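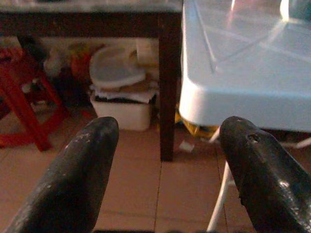 A reader from Hullstead wrote to us that two fingers are already too few for table work, and that we lose time by comparing finger covers when we should compare whole hands. It is a fair remark and we discussed it at length in the workshop. But a whole hand costs more than our yearly budget, and a pair of covers can be printed in one evening. So for this issue of the Drandcombe newsletter we stay with two fingers, and I report how the comparison is going.

We have now three kinds of cover in use. The first is the thick rounded one in black, which we call the Imrie finger, after the street of our first workshop. The second is the narrow parallel finger that came with the arms. The third is the narrow finger with a thin rubber skin glued on it. All of them go on the same gripper housing with the same screws, and a change takes 16 minutes if the small screws do not fall on the floor.

For each cover we repeat the same tasks: lift a mug by the handle, take a piece of cutlery from a flat surface, and put a bowl on top of another bowl. Up to the end of August we have logged 344 attempts. The plan is 1,000, so please do not take the impressions below as results.
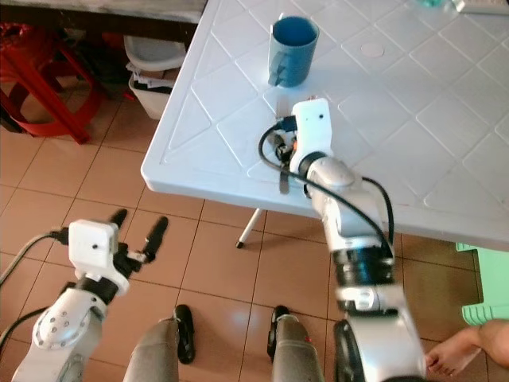 Cutlery is the hardest by far. A knife that lies flat gives the fingers almost nothing to hold, and the narrow finger has to come down very close to the surface before it closes. If the height is wrong by a small amount, it either touches the table or closes on air. On a plastic table with raised ribs the problem changes again, for the tip can catch on a rib and the arm stops with a force warning. We have set the warning limit a little higher and we lower the arm more slowly in the last part. It helps, but the operators complain that it is boring to wait, and I understand them.

The mug is more friendly. With the rounded finger you can be quite careless with the angle and the handle still finds its place. With the narrow one you must come in straight. The rubber skin holds very well, maybe too well – twice the mug did not want to leave the gripper when we opened it.

About the wrist cameras, several of you asked which lens we use. We did not change it. The only change is the exposure, which is now fixed by hand before every series, as the automatic setting made the picture jump each time a finger came near to a shiny thing. The head camera stays on automatic for the moment. The two views do not have the same colours in this way, and Skiltasside, where our recordings are checked, has already asked if we can match them. We will try.
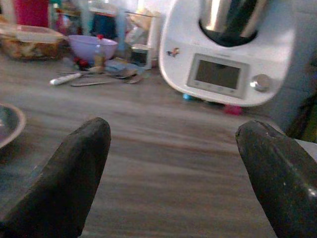
Kitchens are also less even than we expected when we wrote the plan. On a counter the spoons and knives lie close to each other, and a wide finger that goes for one spoon will easily push the next. Here the Imrie finger loses its advantage. One operator proposes to keep the rounded shape but make the tip half as thick, and a first drawing is ready. I like the idea, but I am afraid that a thin tip will bend under a full bowl. We print two versions in September, one with ribs inside and one solid.

The cable at the wrist needs a word too. Give it a generous loop, and turn the wrist once fully in both directions before you begin. A tight cable pulls on the housing and the gripper then arrives a bit to the side, and you will blame the calibration for it, as we did for a whole afternoon.

Drawings of all three covers can be requested at the Drandcombe desk. If you print them yourself, please write to us which material you took and how the tips look after some weeks of use. The black ones get scratches quickly, and we would like to know if the grip suffers from it.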